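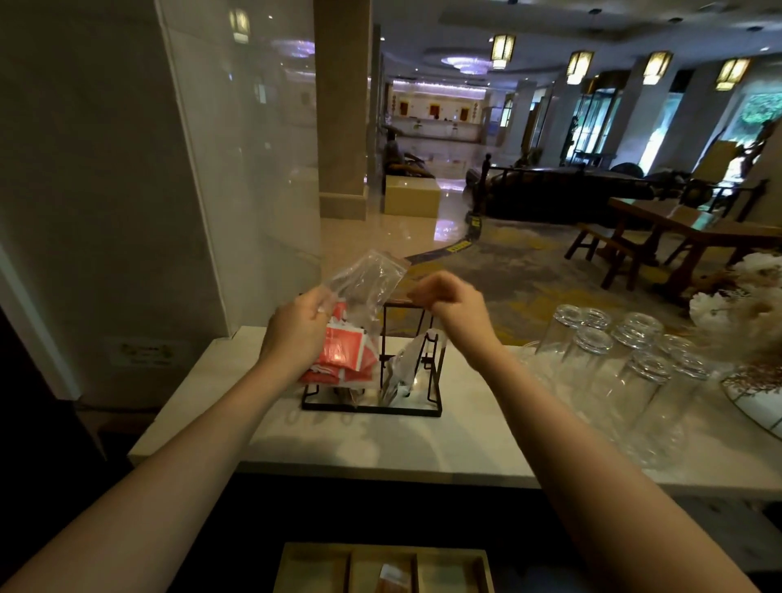
Ticket 4-1327
Queue: Front of house / Lobby beverage counter
Site: Hotel Fladden, ground floor
Opened by: Elsie Bright
Assigned to: Rui Sampaio
Priority: Low
Status: Closed

Summary
Sachet rack on the lobby counter runs out on one side by mid-morning while the other side stays full. Guests ask reception for sugar. Stock in the back is fine.

Original report (Elsie Bright, 10:40)
Third time this week. Sugar gone, plenty of tea. Reception had to walk over with a handful from the breakfast room. The refill sheet says the rack was topped up at 6:30. Please check whether the morning fill is being done to the list or by eye.

Update 1 (Rui Sampaio, 11:15)
Checked the rack. Wire type, black, open compartments. Rack is sound, no bent rails, feet level on the marble. Not a hardware problem. Refill sheet is signed but the quantity column is blank for all of August. Asked the morning shift for the fill procedure. Answer was "until it looks full."

Update 2 (Rui Sampaio, 14:05)
Pulled the issue records. Sugar comes from Nolteck in bags of 70. Tea comes from Rastton in cartons. One bag of sugar is opened per fill and whatever does not fit is twisted shut and put under the counter. The next person does not see it and opens a new bag. Found 4 part-used bags in the cupboard, two of them behind the spare napkins.

Update 3 (Houshang Kermani, 16:30)
Tried a fixed fill on the afternoon round. Sugar packets stood on edge in place of laid flat. Stood on edge the compartment takes 27 and they stay upright. Laid flat it took 13 before they started sliding through the front. So the rack has been going out about half full and looking full. That accounts for the mid-morning gap.

Update 4 (Elsie Bright, 17:10)
Agreed on the cause. Two more points while this is open:
- Stirrers are being dropped in with the sachets and sink to the bottom. Guests do not find them.
- Glasses beside the rack must stay rim down and must not be moved to make room for the refill bag. Hold the bag or leave it on the trolley.

Update 5 (Rui Sampaio, next day, 9:20)
New fill order written and taped inside the cupboard door:
1. Empty the compartment before filling. Discard anything torn or stained.
2. Use the open bag first. Do not open a new one until it is finished.
3. Stand packets on edge, printed side to the guest.
4. Stirrers in their own section only.
5. Write the quantity on the sheet, then initial.
6. Close the bag with a clip and return it to the front of the shelf.

Clips ordered from Hendriks. Rubber bands until they arrive.

Update 6 (Hamidreza Karimi, next day, 12:45)
Morning fill done to the new order. At noon there was still sugar in the rack. Nearly ran out of tea instead, but that was a coach party and the late shift had not refilled it. Moved the second check from 13:00 to 10:30, which covers checkout.

Update 7 (Fatemeh Bahrami, two days later)
No calls to reception about sugar since the change. One part bag in the cupboard, at the front, clipped. Quantity column filled in on every line except one evening round. Spoke to the person concerned.

Resolution
Cause: packets laid flat, rack underfilled, open bags lost in storage. Fixed by change of fill method and an added 10:30 check. No parts replaced. The request for a second rack is withdrawn. There is no counter space for it without shifting the flowers, and housekeeping does not want them shifted.

Closed by: Rui Sampaio
Follow-up: restock quantities for the breakfast room to be raised as a separate ticket. Same sachets, different holders.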